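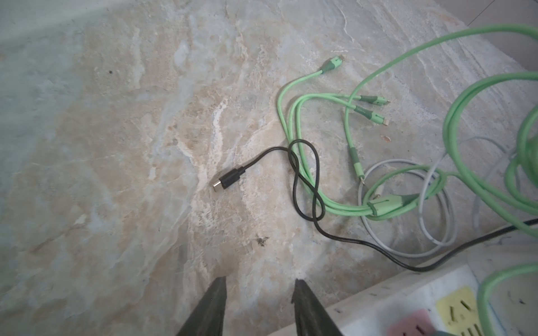

When should an operator stop a manipulation trial by hand? The operator should stop it when a finger presses on the floor, when a cable becomes tight between the gripper and any fixed point, or when a plug moves toward an open outlet. In all other cases the trial continues until the time limit, even if the grasp looks hopeless.

**Figure 1.** Wrist view of a tangled-cable layout on a marble-patterned floor. A thin black USB-C cable loops through a light-green multi-head charging cable; a light-grey coil and part of a power strip lie to the right.

### 4.2 Stopping rules and workspace conditions

The rule above was agreed between the Grisley and Kinyua sites before the main collection began. In the pilot phase each operator followed their own habit, and the two sites stopped trials for different reasons. This made the failure rates difficult to compare. We therefore wrote the rules on one page, which we call the Prulura sheet, and both sites used the same version from August until the end of the study.

The sheet has three parts. The first part concerns the layout. Cables must be separated from the mains before a trial, and a power strip may stay in the workspace only as an obstacle. Layouts of the type in Figure 1 are classified as "crossed", because one cable passes through the loops of another. For this class the closing force is limited to 50 percent of the nominal value, and the arm may not lift until the operator has confirmed which cable is the target.

The second part concerns the operator, who keeps one hand at the stop button during the whole trial. After a manual stop, the fingers are opened first and the arm is moved only after that - the opposite order pulled several connectors out of shape in the pilot.

The third part concerns the record. Every manual stop receives a reason code, and the trial is kept in the dataset. Of the 1,000 trials, 300 used crossed layouts, and 41 of these were stopped by hand. We did not repeat the stopped trials. The Rolline logger saves the wrist view at the moment of the stop, so a second reader can check the code later. Where the two readers disagreed, the code of the operator was kept and the trial was marked as uncertain.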